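Two grippers, one narrow corridor 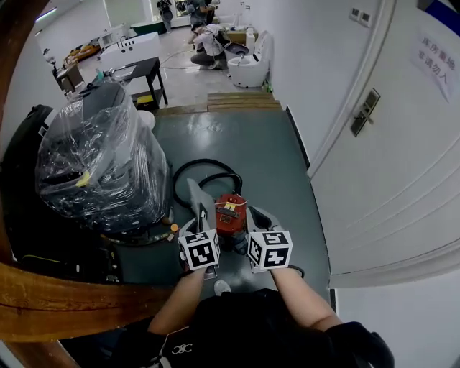 2 min read

Stimar's hand-held grippers come in pairs, and each carries a white cube printed with black-and-white patterns for tracking. Marloes Verhoeven has compared them with the older Mridha pair in hallways and bathrooms since January. She logged 290 runs with each. The Stimar fingers close more evenly – the Mridha set lost tracking in 86 runs, mostly near doors. Jelle Timmermans still prefers the Mridha trigger. Both pairs go to Sturnstead next for kitchen work.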